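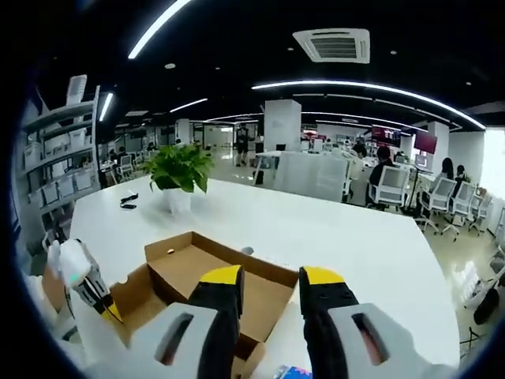 Flaps folded outward, and plenty of clear table to work on.

Packing a Small Box of Odds and Ends So It Arrives in One Piece

My mother mailed a box every December to whichever of us had moved the farthest away, and she packed it the way other people make a bed, with a lot of smoothing and tucking and standing back to look. I have been packing boxes of my own for a good many years now (two kids in college, one aunt who won't shop for herself, and a shared office where I seem to have become the person who fills up the supply boxes), and I still do most of it her way, with a few changes I picked up after things went wrong.

These tips are for the small mixed box. I mean the kind with tissues, a carton of tablets, a few tea bags, a spare charging cable and whatever else you think somebody might want when they have a cold or an upset stomach and don't feel like going to the store. Big moving boxes are another subject and I wrote that one up separately.

Start with the table

Clear off more room than you think you need. If you have a long table, put the box near the edge where you stand and leave everything behind it open, so you can lay things out and see them all at once. A plant or a lamp at the far end does no harm. I used to pack on the kitchen counter between the toaster and the dish rack and I would get to the end, tape the box, and find the cough drops sitting behind the toaster.

White or light tables are nice for this if you happen to have one. Small dark things like cable ties and batteries show up right away, and you aren't patting around for them with your hand.

Fold the flaps out properly

It sounds like nothing, but bend all four flaps back as far as they will comfortably go before you put a single thing inside. A flap that keeps springing back will knock over whatever you have just stood up, and it hides the corners from you. New boxes are the stiffest. Run your thumb along the fold a couple of times on the inside and it will relax.

While the box is open, look at it. Check the bottom seam and put a strip of tape down it, even if the box came taped, and then a second strip crossing the first if there is anything heavy going in. Small holes in a flap are no trouble. A soft, crushed corner is, and I would put that box in the recycling and find another one. I keep a stack of flattened boxes in the hall closet, sorted by nothing at all, and there is usually one that will do. The brown ones from Tavares, our hardware store, have held up the best of anything I have saved, and they cost me nothing if I ask at the register on delivery day.

Pick the right size

People choose boxes that are too big. I did it for years! You look at the pile on the table and it seems enormous, and then it goes into the box and takes up one corner and you spend the next ten minutes wadding up newspaper. Pile your things roughly the way they will sit, measure the pile with your arm or a ruler, and choose a box that gives you a couple of inches to spare on each side. My favorite size for a college box is 19 inches on the long side. It takes a surprising amount and I can still carry it under one arm to the post office in Zellwood, where the parking is terrible.

Stand the narrow things up

Now for the inside. Small cartons, the kind tablets and tea and bandages come in, are much stronger standing on end than they are lying on their big flat face with something on top of them. Put them against a wall of the box so they have something to lean on, and turn the side with the name outward where you can read it.

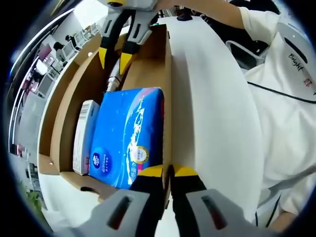
Soft packs are your best friends in a box like this. A pack of tissues weighs next to nothing and will squash down into an awkward gap, and when you wedge one on a slant against the side it holds its neighbors in place as well as any bubble wrap I ever paid for. The same goes for socks, dish towels, a bag of cotton balls, a bag of rice cakes if the person isn't fussy about crumbs. I try to buy the padding as part of the present, in other words, and then there is less to throw away at the other end.

Don't jam soft packs in so hard that the wrapper splits, though. Tissues come in thin plastic and a sharp carton corner will go right through it. If the fit is tight, slide a piece of cardboard down between the two, or turn the carton so a flat side meets the pack.

Keep the tablets in their carton

I know it is tempting to take the blister sheets out and tuck them flat somewhere to save room. Please leave them in the carton with the leaflet. Whoever opens the box needs the name, the directions and the date, and so do you, if they call to ask what on earth you sent. Check the date before it goes in. And if you are mailing anything medicinal out of the country, look up the rules for the place it is going before you get attached to the idea - my aunt's favorite throat lozenges have never once been simple.

If the packaging is in a language the other person doesn't read, stick a note on the carton. We have friends who swear by Chinese digestive tablets and share them freely, and a piece of masking tape with "for stomach, after a big meal, read the leaflet first" has saved several phone calls. My daughter rewrites my labels because she says my handwriting looks like a doctor's, and I take that as a compliment.

Two people are better than one, up to a point

When there are two of you, decide who puts things in and who hands things over. Two pairs of hands inside a small box get in each other's way, and something always tips. I like the second person on the other side of the table, where they can see into the box from the opposite direction and tell me that I have left a hole in the corner. They can also hold a flap out of the way, or keep the box from sliding while I press the last thing down.

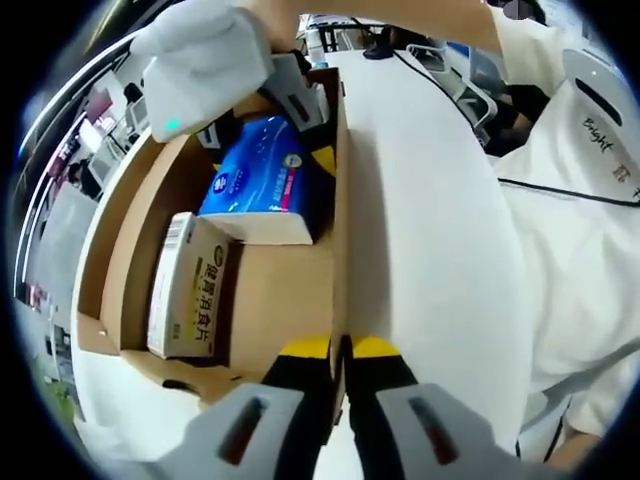 Joaquim Neves

If something falls over while you are loading, leave it until you have seen how the rest will fit. A carton on its side along the wall is often perfectly all right so long as nothing heavy is going on top of it, and you may find it makes a better base for the soft things than it did standing up. What you want is for nothing to travel. Put one hand flat on the contents, give the box a gentle push back and forth on the table, and feel whether anything slides under your palm.

Cables and other long bendy things

Coil them loosely, the way they want to go, and hold the coil with a twist tie or an old hair elastic. Tight folds are hard on the ends of a cable. A coil can sit on top of everything else as the last layer, or around a jar if there is a jar. Don't let one go in loose. It will find its way around every item in the box and the whole lot comes up together when the person pulls on it.

Batteries get tape over the ends and go in their own small bag.

The list

Write it last, when the box is full, and copy it off the things themselves. I write mine on the back of an envelope and lay it on top, face up, with a second copy stuck to the fridge until I hear that the box has arrived. On the shelf boxes at the office I tape the list to the outside instead, low down on the front, where it can be read without pulling the box out. We have the tall kind of shelving with bins on every level, and before the lists went on, every search for a bandage turned into an afternoon.

Closing up

Short flaps first, then the long ones. If they bulge, take something out. I have sat on a box before now to get the tape across, and it opened in the mail truck, and my son received one slipper and a very nice letter. Press the tape down from the middle toward the ends with the side of your fist, and carry it a few inches down each side. I buy Skimer tape by the big roll and keep scissors tied to the roll with string, which my wife finds ugly.

Address on the top only, in thick marker, with your own address smaller in the corner. Then put a strip of clear tape over the ink in case of rain.

Next month I will go through glass jars and how I wrap them, including the pickle question that three of you have written in about.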